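Florkell House, kitchen and store check, October
Checked by: A. Olmedo

Fire door: shuts ok, seal worn at bottom
Extinguishers: in date, 2 tags missing
Fridge: 3 degrees, fine
Back step: loose again, Gonzalo told
Dry snacks: wrapped, keep seperate from cleaning stuff pls

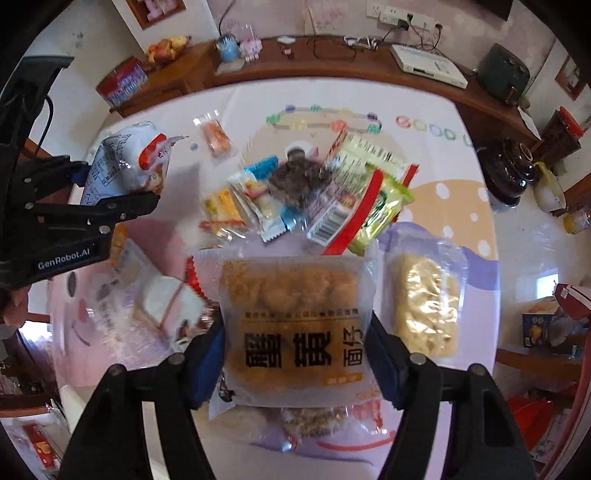
Bins: lids on. Yard drain slow, needs rodding
First aid box: short of plasters, 11 left
Gas meter cupboard: locked, key with Gonzalo Vallejo
Recheck step befor the lunch club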